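Storeroom notes: changes to small-parts labeling at Burnstead

The labeling rules for small parts were last revised in November. Since then the Burnstead storeroom has logged 41 picking errors, of which 34 were traced to a label and 13 of those to one cause: two thread pitches stored under the same nominal diameter. Gangadharan Kurup has rewritten section 2 of the storage guide to deal with this. The main points follow.

Every fastener label now carries diameter, pitch, length, head type and finish, in that order. Pitch is written out even when it is the standard coarse value. The old practice of leaving coarse pitch blank is withdrawn, and labels printed that way should be replaced at the next refill.

Mixed finishes are no longer allowed in one drawer. Zinc and stainless washers of the same size look alike under the Gisar lamps, and the lamps are staying. 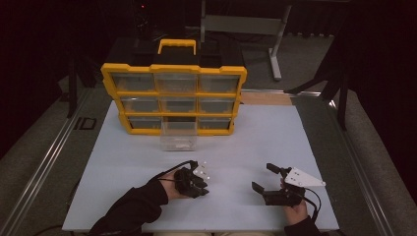

Yellow-framed organizer with clear drawers and a top carry handle.

Labels go on the lower left of the drawer front. On clear drawers this leaves most of the contents visible – please do not cover the whole front with tape. The Joshi label stock remains the default. Grisska stock may be used up, but its adhesive leaves a residue on polystyrene and it will not be reordered.

Refill only from a sealed bag with a readable lot number. Loose parts found on a bench go in the gray return bin, even if the size seems obvious. Returned parts are gauged before they go back into stock, and anything with a damaged thread is scrapped.

Portable organizers are booked out by cabinet number, not by drawer. If a drawer is moved to a different cabinet, update both location records before the end of the shift.

The revised section is in the shared folder under Storage. Corrections go to Gangadharan.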